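3.2 Data collection and training

Each episode starts with the steamer basket and a random set of toy objects on the grid cloth. Lucyna Grabowska drove the arm for all 600 episodes – we wanted one operator's style throughout.
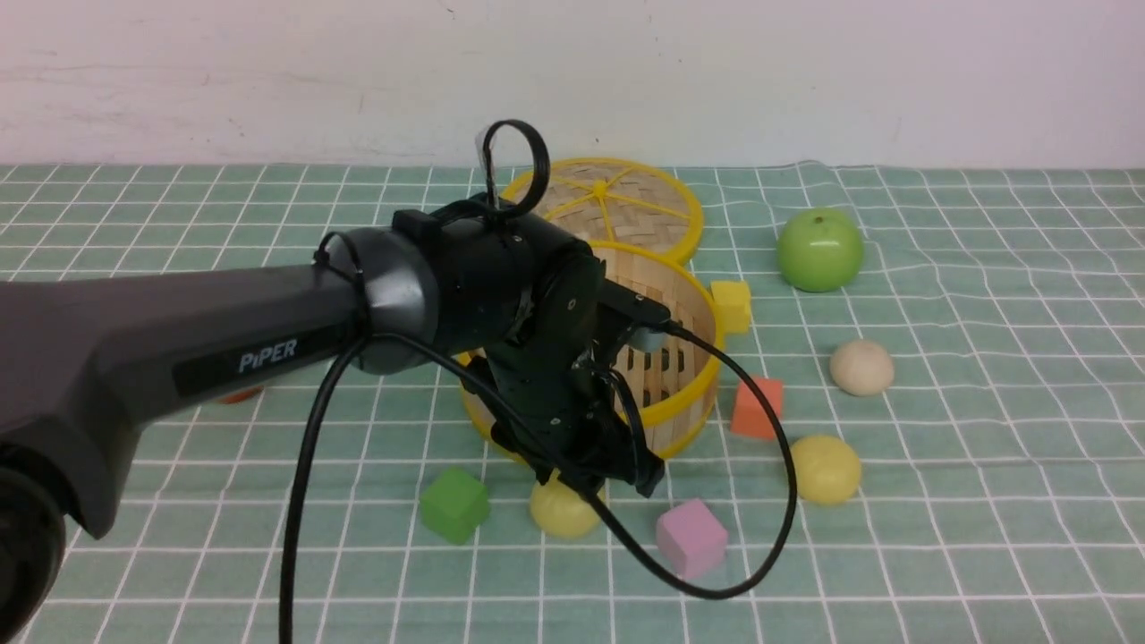
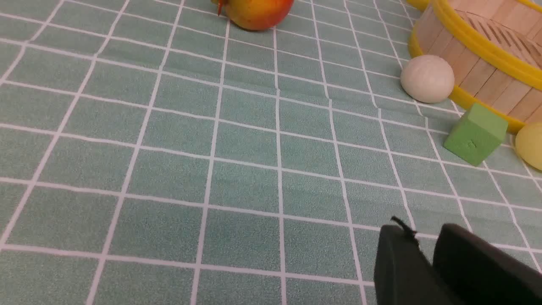 The policy was trained twice, with and without the wrist view. With both views it finished 43 more test trials. Most failures came from cubes close to the basket wall.

We use cookies to improve your experience. Accept | Settings

3.3 Limits

Only one cloth was tested.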